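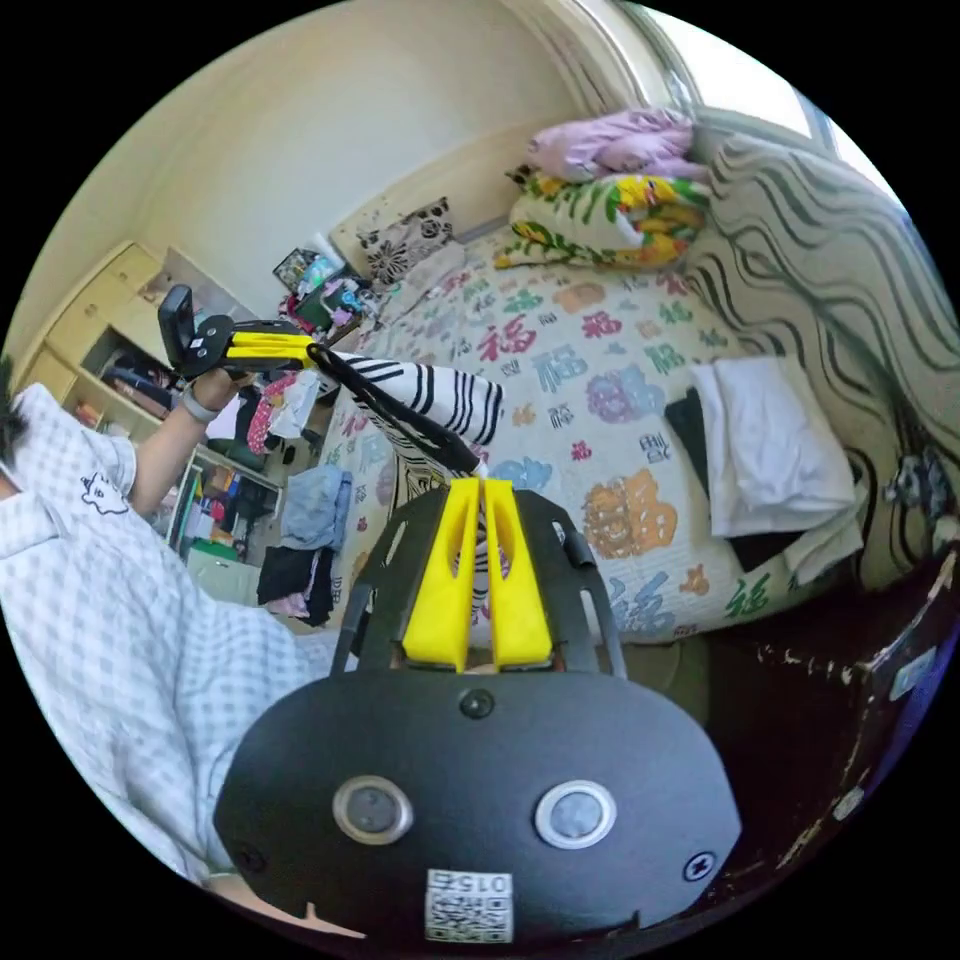 Wednesday, late morning

Picked the pair back up after the finger swap. I meant to do this in the evening like a sensible person, but the daylight in the bedroom is so much better for the fabric work that I just went ahead. Everything below is for the two hand-held grippers, the ones we use for folding and hanging. The bench unit gets its own page.

Where things stood: right-hand unit closing fine, left-hand unit slow to open on a light squeeze. I'd blamed the trigger spring for two days. Took the trigger apart, cleaned it, put it back together, and it was exactly as slow as before. Great. Then I noticed the finger slide had a rim of gray lint packed in behind it (towels, I bet, we did nothing but towels all through May). Picked it out with a toothpick and a strip of masking tape and the slide dropped back under its own weight.

So, new rule for me: check the slide BEFORE opening the trigger. The trigger has that tiny washer that wants to live under the furniture.

Fingers

Both units are on the yellow printed fingers again, Travent batch, the ones with the slot. I had the older set on last week and thin cotton kept creeping out sideways when I pulled a sleeve straight. With the slotted ones I get a much better bite on a hem – you feel the tips give a little and then hold. A striped shirt is my favorite thing to test with, by the way, you can tell right away from the stripes if the cloth is getting twisted in the grip.

Things I want to remember about mounting them:

Start both screws by hand, then close the gripper all the way, then tighten. If you tighten while it's open the tips end up a hair out of line and thin stuff slips.

Don't crank them. I've already cracked one finger at the base that way and the plastic makes a horrible little noise.

Wipe the tips with a damp cloth and let them dry. I tried alcohol on the old set and they went chalky.

Log and calibration

Ran the open-close routine from the Tabrizi notes on both. Left unit: 30 cycles, no sticking. Right unit: 30 cycles, no sticking, though I could hear a faint click close to fully shut. It doesn't show up in the numbers. Fully open reads 849 and fully closed reads 183 on the right one, same as last time, so I'm leaving it alone and just writing down that I heard it.

The left one had drifted, closed was reading 387 with the tips touching, nowhere near right. That explains a lot of weird "half open" recordings from the last batch! Re-zeroed it, squeezed it shut a bunch of times, and now it agrees with its partner. I have to go back and flag those older recordings before anybody trains on them. Putting that at the top of the to-do so I can't pretend I forgot.

One more thing on the zeroing: hold the unit the way you'd really use it. I did it the first time with the gripper lying on its back and got a different closed value than I did with it upright in my hand. Maybe the fingers sag a bit? I don't have a good answer. Upright from now on, both units.

Fabric check

Wanted a real test with cloth before calling it done, so I worked through shirts and towels on the bed with one gripper in each hand. Pinch at the shoulder, pinch at the hem, lift, lay down, let go. The letting go is the part I care about after all that lint. My wrist gets tired way before the hardware does – should look into the lighter grip that Voltside sells, if it fits our mounting holes.
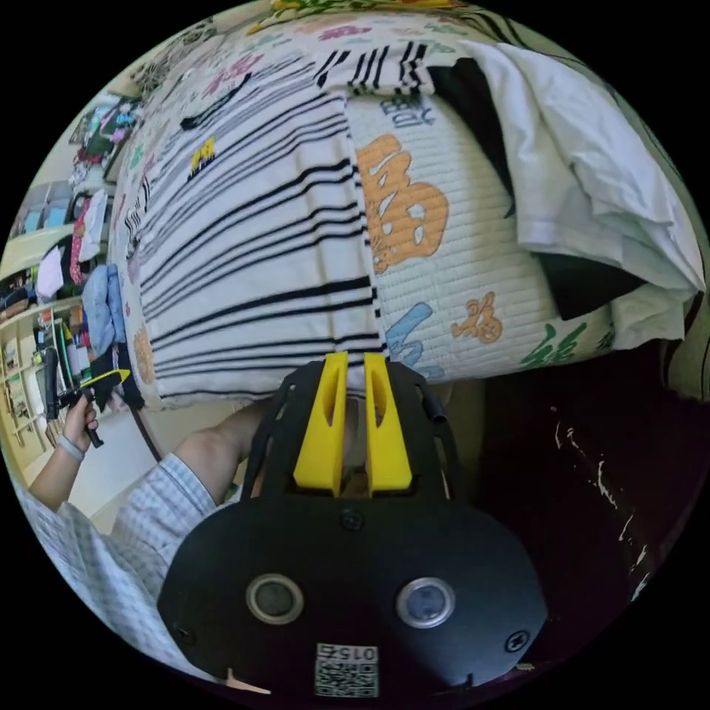
To do

Flag the recordings with the bad zero on the left unit (do this first, really).

Order spare fingers from Travent, two pairs, plus the short screws. I keep stealing them from the Trurholm kit and that has to stop.

Add "check slide for lint" to the start-up sheet, above the trigger line.

Listen for the click on the right unit again next time. If it's louder, open it up.

Find the washer. Yes, it went under the furniture.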